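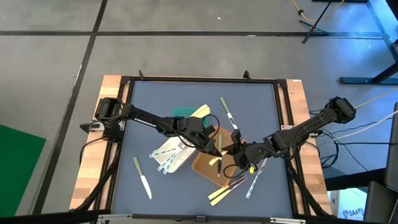

I have looked after the same two-arm cell at Calloway for some years, and I want to argue against one habit. We repair a cell only when it stops. I think this is too late, and I think the table deserves as much of our attention as the arms.

The case that changed my opinion came in March. Our left arm began to miss its pick by a very small distance. My colleague Prapai Thepsuriya suspected the wrist joint, and we spent two shifts on it. We changed the cable, we ran the calibration again, and the error stayed. Then Mohit Dixit put a steel rule against the base and found that the clamp had moved on the wood. The arm was healthy. It stood in a different place from where the software believed it to be.

After this I wrote a short routine. Every 200 cycles we check both base clamps, look at the cable loops near the wrists and wipe the finger faces. It takes less time than making tea. Before the routine we lost 276 minutes in one month to small stops, and I am a little ashamed of that number.

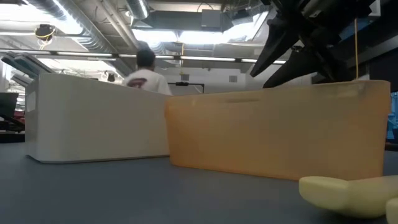
Bins on the worktable, with one of the grippers overhead.

Cletus Park does not agree with me. He says that a good vision system should forgive a moved clamp or a moved bin, and that my routine only hides weak software. I respect this view, but I cannot share it. Software that forgives everything also reports nothing, and the clamp continues to move until one day the arm hits the rim of a tray. Then we pay for fingers, and a pair from Nellberg cost us 851 dollars last time.

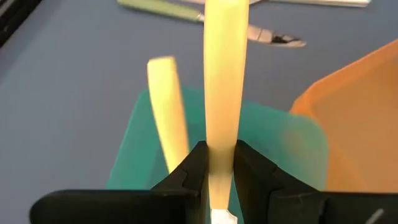 What I would ask of managers

Please give the person who maintains the cell a fixed time for it, written in the plan. Esperanza Holloway did this for her line, and her technicians no longer have to beg for a quiet quarter of an hour. Please also keep one paper notebook beside each cell. Ours says which screw was tightened and by whom, and I read it more often than any log file.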